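**Ticket:** Label printer on Bralis bench prints blank or shifted labels after the April update
**Site:** Prunamgate, first floor
**Raised by:** Ketsara Siriwan
**Assigned to:** Chaminda Wijesinghe
**Opened:** Sep 4, 2026
**Priority:** Normal, raised to High on the second entry
**Status:** Closed

## Problem as reported

The label printer next to the Bralis bench has started printing labels with the text shifted to the left, so the first characters of the sample code are missing. Every so often it feeds a label with nothing on it at all. The job shows as completed in Akanda either way. The other printer on the floor, by the stores hatch, is fine with the same template.

It was fine until we changed over to the new roll stock. I can't say for certain that it began on the same day. I have tried switching the printer off and on, taking the roll out and putting it back, and printing from the other PC. No change.

We are writing codes by hand in the meantime. It is slow and the marker rubs off if anyone has solvent on their gloves.

Ketsara

## Log

**Entry 1, Chaminda**

Picked up. Checked the print queue on the server first. Nothing stuck, no errors. Akanda sends the job, the printer accepts it, the printer reports it as printed. So as far as the system is concerned all is well, which matches what Ketsara says.

Checked driver versions on both PCs. Both are on the one that went out with the April update. The PC by the stores hatch is on the same version, so the driver alone doesn't explain it.

Asked Ketsara for:

- a configuration label from the printer (hold the feed button while switching on, let go when the light blinks)
- the width printed on the end of the box the new rolls came in
- whether the blank labels come at random or at a regular interval

**Entry 2, Ketsara**

Configuration label is in the tray on your desk. The box of new rolls says 38 mm. The old box has gone out with the recycling but the empty core was still in the drawer and the backing paper on it measures 40 mm.

Blank labels: I can't see a pattern. It will do a run of good ones (well, shifted ones) and then skip.

Could this be bumped up please. We have the stability samples coming off and I don't want those hand-labelled.

**Entry 3, Chaminda**

Raised to High.

The configuration label shows the media width still set for the 40 mm stock. The new rolls are narrower by 2 mm. This printer centres the media, so if the width is wrong in the settings the print starts too far over and the left side of the code lands on the backing. That would account for the missing characters.

It doesn't account for the blanks.

Changed the width in the printer's own settings through the web page. Changed the page size in the driver on both PCs to match. Asked Ketsara to print a short run and leave them on the backing so I can look at the spacing.

**Entry 4, Ketsara**

Shift is better. The full code prints now. Still getting blanks, and the barcode won't scan on the curved tubes. It does scan on flat bottles. I don't know if that is the same fault or something we never noticed, as the old labels were a bit bigger.

 The flat bottles take any label you like. These are the awkward ones.

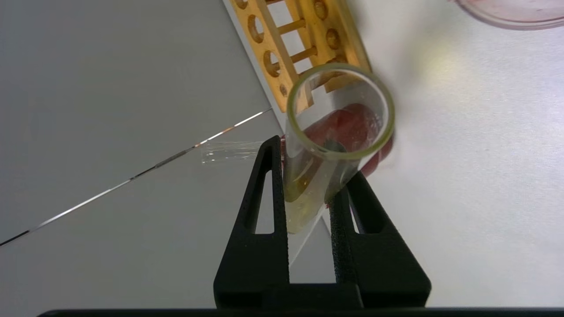
*Attachment 1: glass tube, tilted, pale yellowish liquid in the bottom.*

Label position we use is upright along the length, with the code reading from the top down. Tell me if it ought to go round instead.

**Entry 5, Chaminda**

Thanks, that helps. Keep them going lengthways. If the barcode wraps round a narrow tube the scanner only sees part of it. With the bars stacked up the tube like the rungs of a ladder it can read the whole thing in one pass. Looking at the template, though, the barcode is turned the other way from the text. Text runs along the length, barcode runs across. Whoever drew the template probably did it to fit the logo in.

So that one is a template fault and not a printer fault. I'll log it here anyway to save opening another ticket.

Blanks: I came up and ran calibration with the new roll in. The printer fed a few labels, stopped, and gave the solid light, so it accepted the calibration. Then printed a test run from the web page, bypassing Akanda. Got a blank in the middle of it. So the blanks are nothing to do with Akanda or the driver.

Opened the lid. The gap sensor on this model slides along a rail and it had been pushed well over to one side. It is easy to knock when changing a roll. On the old stock it would still have been over the label. On the new stock it sits close to the edge, and if the roll wanders a little it loses the gap and feeds one through.

Moved the sensor back to the centre mark. Cleaned it and the print head with an alcohol wipe. There was a fair bit of adhesive on the roller, cleaned that as well. Calibrated again.

**Entry 6, Ketsara**

Ran a batch this morning. No blanks. I've told the others to leave the ticket alone and put anything they notice on the sheet by the printer.

Barcode still not reading on tubes, as you'd expect, the template hasn't changed.

**Entry 7, Chaminda**

Template edit needs to go through Fonov as they hold the Akanda templates under the support agreement. I can change the local copy but it will be overwritten at the next sync.

Sent them:

1. current template
2. a marked-up copy with the barcode turned to run along the length
3. new label size
4. a request to drop the logo on the small size if it doesn't fit

Asked them to keep the human-readable code at the same font size. The last time a template was changed the text came back too small to read through a freezer bag.

**Entry 8, Chaminda**

Fonov replied asking which scanner model we have and whether we want the check digit left on. Answered both. They also asked for the site's template ID, which is printed at the bottom of the template they already have. Sent it again.

**Entry 9, Ketsara**

Blank label this afternoon, just the one. It was the first label after a new roll was put in. I looked and the sensor was still on the centre mark. Is that normal?

**Entry 10, Chaminda**

Yes, that is expected. With the setting "feed on head close" switched on it will push one out whenever the lid is shut, to find the gap. It isn't a lost print job. If the next label has the right code on it you can bin the blank.

I can switch that off but then the first real label may come out misaligned, so I'd leave it on.

**Entry 11, Chaminda**

New template received from Fonov and loaded to the test area. Printed a set on the new stock. Text complete, barcode along the length, logo gone. Left the set with Ketsara to try on tubes with the bench scanner and the handheld.

**Entry 12, Ketsara**

Handheld reads them all first time. Bench scanner reads them if you hold the tube still and square to the window, which is the same as it ever was. Happy for it to go live.

One thing: the date field is printing month first. Ours should be day first.

**Entry 13, Chaminda**

Well spotted. The template had gone back to the default locale. Fonov have corrected it and I've checked the new copy on the test area. Moved to live. Both PCs restarted so they pick up the new version. Printed one label from each and both are correct.

## Cause

There were 2 faults with the printer and a separate one with the template.

- Media width in the printer and driver didn't match the new roll stock.
- Gap sensor out of position. It only showed up once the narrower stock went in.
- Barcode on the template ran across the label, so it curved round the tube and couldn't be scanned.

The April update was not the cause. Ticket title left as it is so the emails stay in one thread.

## Changes made

| Item | Before | After |
|---|---|---|
| Media width, printer | 40 mm | 38 mm |
| Page size, driver, both PCs | old stock | new stock |
| Gap sensor | off to one side | centre mark |
| Barcode direction | across the label | along the label |
| Logo on small size | yes | removed |
| Date field | day first | day first (came back wrong from Fonov, corrected) |

## If it happens again

Blank labels in the middle of a run: lift the lid and look at the gap sensor. It should line up with the mark on the rail. Slide it back by hand if it doesn't, close the lid, then run calibration from the menu.

Text shifted to one side: check the width on the box of labels against the width on the configuration label.

Nothing comes out and Akanda says completed: check that the job went to the right printer. The two have similar names in the drop-down list and the stores one is first.

Purchasing have been asked to tell us before the label stock is changed again. The stores hatch printer is still on old rolls and will need the same width change when those run out. I have put a note inside its lid.

**Entry 14, Ketsara**

All fine since the last change. The hand-labelled samples have been relabelled. Please close.

**Entry 15, Chaminda**

Closed. Stores hatch printer to be raised as its own ticket when the time comes.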